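Flindine Gripper Kit review – one semester with a middle school robotics club

Posted 25 January 2019 in Classroom Gear

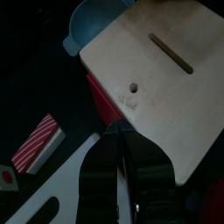 The Flindine fingers at the edge of the wooden board, with the blue bowl behind it.

I've been promising a proper write-up of this gripper since before the holidays, and I finally have enough hours on it to feel okay giving opinions. Quick background for anyone new: I run the after-school robotics club at Pretorius Middle School. We already had a secondhand Farner arm that a local shop was clearing out, and what we didn't have was a gripper that worked for more than a week at a time. The one that came with the arm was a sad little claw that could hold a foam cube and nothing else. So last fall I spent a big chunk of our budget on the Flindine kit. It was $308 with shipping, which for us is a LOT of bake sale.

What you get is the gripper body, two black fingers, a mounting plate, one servo, a little wrist camera with a cable, and a bag of screws that I strongly suggest you pour into a muffin tin and not onto a carpet. There's a printed manual too. The drawings are good. The words next to the drawings are less good, and step 15 (camera bracket) has the bracket drawn the wrong way around. We built it wrong, took it off, built it right, and the kids loved catching a grown-up company in a mistake, so I can't be too mad about that one.

Putting it together

Two afternoons, with a group that changed every time somebody's ride showed up. An adult could do it in one evening. The parts fit well and I didn't have to file anything, which I can't say for the last kit we bought. The only tool in the box is a hex key, and it's a soft one, so use your own if you have a decent one. The corners on ours were rounded off before we finished.

The screws on the fingers are where I'd slow down. They go into plastic, and a strong seventh grader can strip one out with no trouble at all. Ask me how I know! Flindine sent a replacement finger for free when I wrote in, and it came pretty fast, but I'd have been happier with metal inserts at this price.

How it grips

Okay, the fun part. The fingers come down to a narrow tip, and that tip is the reason I'd buy this again. Our old claw was all width and no point. With this one the kids can go after the corner of something, or get in near the edge of a flat piece, and that opens up a whole different kind of task.

We're practicing for the Tiltura, the regional tabletop challenge in April, and the main event this year is "clear the kitchen." You get a table with play food, bowls and boards all in a heap, and your robot has to put things where they belong. Our practice setup is a pale wooden board with a long slot in it, a white board with a slot of its own, a blue plastic bowl, and a bunch of wooden blocks from the play food bin. One of the blocks is red with white stripes and the whole club calls it the bacon. It may be a candy. There have been arguments.

Small blocks are easy. Point the camera at one, line up, close, lift, done. I think the bacon got picked up successfully on the very first afternoon, and there was screaming. The plain wooden sides give the fingers something to hold on to, and even when the kids came in crooked the block would usually turn itself straight as the fingers closed.

Boards are another story. A flat board lying on a table gives you almost nothing to grab, and if it's resting on top of something else it tips when you push on it, and then your careful lineup is gone. We tried coming in at a corner. We tried the slot. The slot works best – one finger in, one finger over the outside edge – but only if you come in square to it, and getting our arm to come in square took weeks of practice. None of that is the gripper's fault, I should say. Our arm has a wobble in the shoulder joint that I've tightened more times than I'd like to admit.

The finger surface is my biggest gripe. It's smooth and a bit shiny, and smooth on smooth slides. Painted blocks slip if you grab them high. The plastic bowl slips no matter where you grab it. We ended up cutting strips of shelf liner and sticking them on the inside faces, and it helped so much that I'm annoyed it wasn't in the box. Flindine sells a set of rubber pads as an extra. I haven't tried them because I'm stubborn and shelf liner is cheap.

The wrist camera

I expected to hate it and I like it a lot. It looks down past the fingers, so what you get on the laptop is pretty much what the hand would see if hands could see. Kids who could not drive the arm at all from across the table got the hang of it once they had that view. One of our sixth graders won't drive any other way now.

It does have weak spots. Our table has a dark, nearly black top (it's the old lab bench, I can't change it), and in our room the picture gets dim and muddy as soon as the late bus lights are the brightest thing outside. The pale boards show up great. Darker things near the corners just sink into the table. We lost a lot of time to a dark blue piece that was sitting right there the whole time, and the fix was dragging a desk lamp over. Put a lamp on your shopping list.

The fingers also take up a good bit of the view, so the last little bit before you close is done half blind. You learn to line up early and trust it. I had the kids practice stopping short, looking, and then moving in slowly, and I wish I'd started that in the first week and not the fifth.

And the cable! It's too short by about a hand's width. It runs from the wrist to the base and pulls tight when the arm reaches out, and it popped loose in the middle of a practice run more than once. We have an extension on it now with a lump of tape in the middle. It's ugly and it works.

The software

It's fine. Setup on the school laptops needed the tech office because of admin passwords, so plan ahead if your school is like mine. The basic mode gives you sliders for open and close, plus a squeeze setting that goes up to 27 for some reason. Why 27? I wrote and asked and got a very polite email that didn't answer the question. We keep ours at the low end for wood and a little higher for the boards. Anything near the top makes the servo whine and get warm, and I banned it.

The block coding mode is where most of my kids live. You can drag in "open," "close," "wait" and so on, and you can save a position with a name. They named everything after lunch foods and I've given up trying to follow their programs. There's a text mode too, and my two eighth graders who moved over to it haven't looked back. The one thing I'd love is an undo button. If you delete a saved position it's gone for good, and that has caused real tears in my classroom.

Wear and tear

After a semester of club use the body looks good. The fingers have scuffs at the tips from being driven into the table, which happened constantly at first and now only happens when somebody's showing off. One screw on the right finger likes to back itself out, so I check it at the start of each meeting. A dab of the removable thread stuff would probably fix that and I keep forgetting to buy it. The servo sounds the same as the day we got it.

Would I buy it again?

Yes, with some grumbling over the price. If your club is just starting and you mostly want to pick up foam cubes and hear kids cheer, get something cheaper, you'll be happy. If you've got an arm already and you're trying to do messy tabletop stuff with flat pieces and odd shapes, the narrow tip and the camera together make a real difference. I'd give it four out of five. It loses the point for the slick fingers and that silly short cable.

A few things people asked me on the last post, so I don't have to answer them all over again:

It fit our Farner arm with the plate that comes in the box. I don't know about other arms. Flindine has a chart on their site and they were quick to answer when I checked mine.

Yes, you can run it without the camera. The bracket comes off with two screws and the fingers don't care.

For kids younger than fifth grade I'd want an adult doing the finger screws. Driving it is no problem for them. My neighbor's second grader put a block in the bowl on her second try and then wanted to know if it could do her chores.

If anyone else is going to the Tiltura in April and has a good trick for getting a board up when there's a block under it, please leave it in the comments. We're still fighting with that one, and I've got a room full of kids who would love to hear it.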